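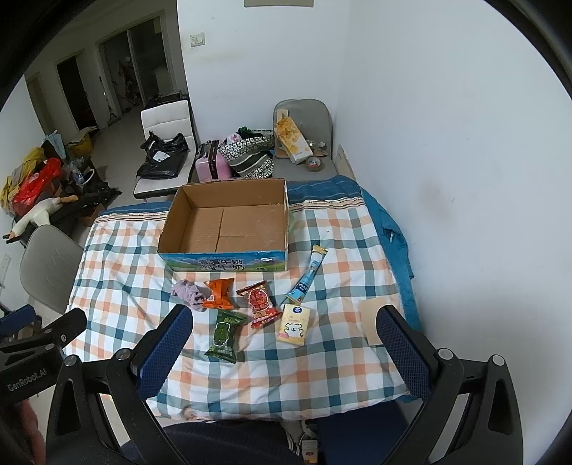 Figure 3. Table with plaid cloth, open cardboard box and small items.

Print this article
E-mail this article

3.2 Fasting practice and household rules

Of the 29 households interviewed in Irndale, most kept at least one weekly fast, but the rules differed between families attached to the same temple. Malik and Kadlec treat such differences as a decline from a fixed norm. Our interviews give little support to this reading. Older members reported that the rules had varied in their parents' time as well – mainly on grains and on the hour at which the fast ends.

Respondents were asked who had taught them the rule they followed. Three named a temple teacher; the rest named a relative, usually on the mother's side. Charvát found a similar pattern in Tidum, although his sample was limited to families who had moved there within the past 30 years.

The temple calendar gives the date of each fast but says nothing on its content. Where spouses had grown up with different rules, the stricter one was generally adopted for shared meals – the other remained in use when traveling. We return to these mixed households in Section 4.

Print | E-mail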